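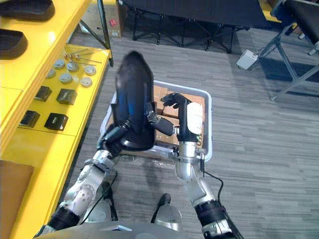 How do you keep wet boots from ruining the carpet in an entryway with no hard floor?

Put them on a tray with a raised lip, empty the tray every day, and let the boots finish drying somewhere else before they go in a closet.

Entryway carpet and boot season
Forum: Home Care > Floors

gravelpath
Original poster
The question and answer up top are from the pinned list, and I want to ask for more detail because the short version isn't working for me. We rent. The carpet runs right up to the front door and the landlord won't let us put tile down. There are two adults and two kids, so a lot of boots come in at once. I have a tray and I do empty it. By March there's still a dark patch beside it and a sour smell when the heat comes on. The tray is an Indby, the long one with the ridges. What are the rest of you doing?

mudroomless
Is the patch right next to the tray or in front of it? If it's in front, that's people stepping off wet onto the carpet while they pull the second boot off. The tray can't help with that. You want a washable mat between the door and the tray, big enough to stand on with both feet.

gravelpath
In front, mostly. Some on the left side too.

tenpennynail
Mats on carpet are a bad idea. The water goes through the mat and sits there where you can't see it. I pulled one up at my mother's place and the pad underneath was black. Leave the carpet open so it can dry and run a fan on it.

mudroomless
Depends on the mat. Rubber backed, yes, that will trap it if the carpet is already wet when you lay it down. If the carpet is dry to start with and you lift the mat every night, the backing is what keeps the water out. I've done it for 7 winters in the same apartment and got the full deposit back.

tenpennynail
Lifting it every night is the part people don't do.

saltline
Check for salt before you do anything else. Road salt pulls moisture out of the air, so a salty patch never feels fully dry. Mix equal parts white vinegar and warm water, dab it on, blot it up, then go over it again with plain water and blot that up too. Test a corner first. Don't scrub. Vacuum it once it's dry. That might take care of the dark color. The smell could be the pad, and vinegar on the surface won't reach that.

gravelpath
I didn't do the plain water step last time. Will try it again with that.

kettle_and_coat
We went at it from the other end and worked on the boots. Liners come out as soon as the boots come off. Insoles too. They go on the rack over the tub and the shells stay in the tray with the tops opened as wide as they'll go. My Amundsen pair has a fixed lining so I stuff those with newspaper and change the paper before bed.
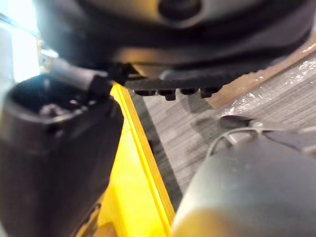 The paper has to be changed. If you leave the first batch in overnight it holds the water against the lining and the boots are still damp at breakfast. Two rounds is enough for ordinary slush. If one of the kids goes in over the top of the boot, plan on a full day.

I also bought a Coltach boot dryer, the upright kind that blows room air up through the boot. It's slow but it doesn't cook the leather. I set it going at 9 in the evening and turn it off when I go to bed.

tenpennynail
Agree on the paper. Disagree on the dryer for leather. I don't care if it says room air, the motor warms it some. I had a seam open up. Cedar inserts and patience.

kettle_and_coat
Was yours the heated model? There are two versions and they look the same from the front.

tenpennynail
Could have been. It was a hand-me-down with no box.

saltline
Either one is fine on rubber. I'd keep any dryer away from glued soles.

mudroomless
Back to the tray. Gravelpath, the ridged ones are good for keeping the soles out of the water but they're hard to empty without slopping over the side, and that could be your left side patch. I put an old bath towel in the bottom of mine and swap the towel. Nothing to pour.

gravelpath
That makes sense. I do carry it to the sink full and I do tip it getting it off the floor. Towel is easy enough. Has anyone used the Surel mat? It's the one that comes up in our hardware store.

kettle_and_coat
We have one. It holds a fair amount of water and it takes forever to line dry. Buy a second if you go that way so one can be in the wash.

tenpennynail
I still say no mat. Run the fan.

gravelpath
I'll do the vinegar and rinse first, then the towel in the tray, and wait on the mat until the patch is dry. Will post when I know if the smell is gone.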